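Formal Languages Course: Common Questions

When and where does the class meet?
Tuesday at 2 in the Lapointe building. Reiko Hattori lectures.
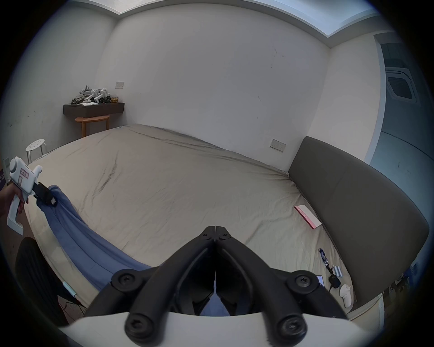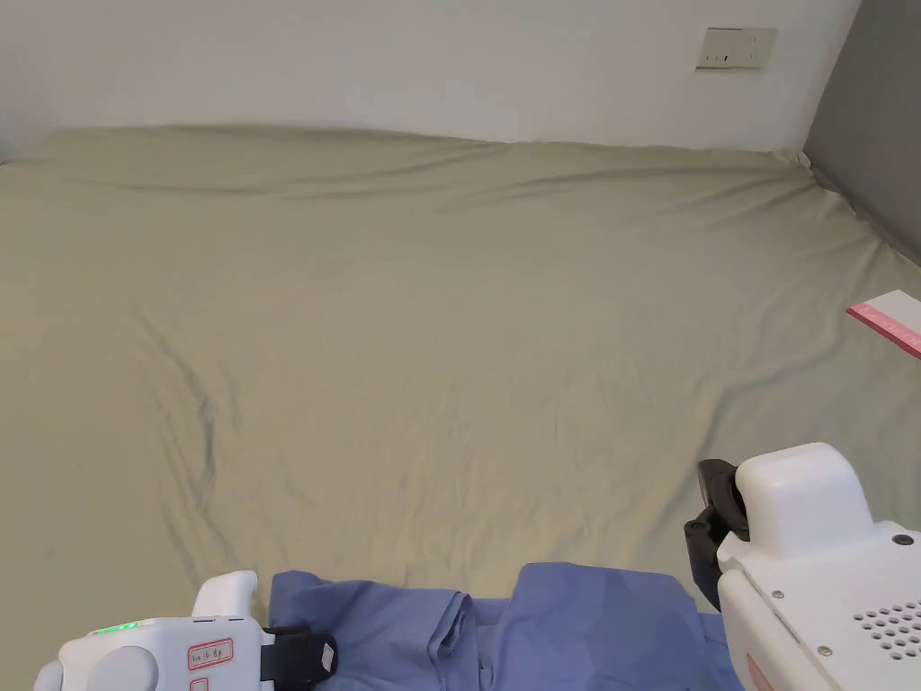
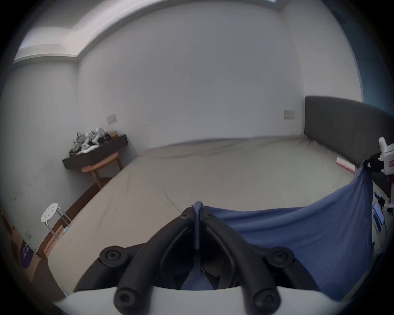

Do I need a textbook?
No. The lecture notes cover grammars, parsing and decidability. Any edition of a standard text will do for extra reading.

Can I hand in homework late?
Up to two days late, with 15 percent taken off. Send it to Ryota Honda.

Is there programming?
One project, a small parser. Any language is fine, but parser generators are not allowed.

How do I switch sections?
Write to Mio Ichikawa before the end of April.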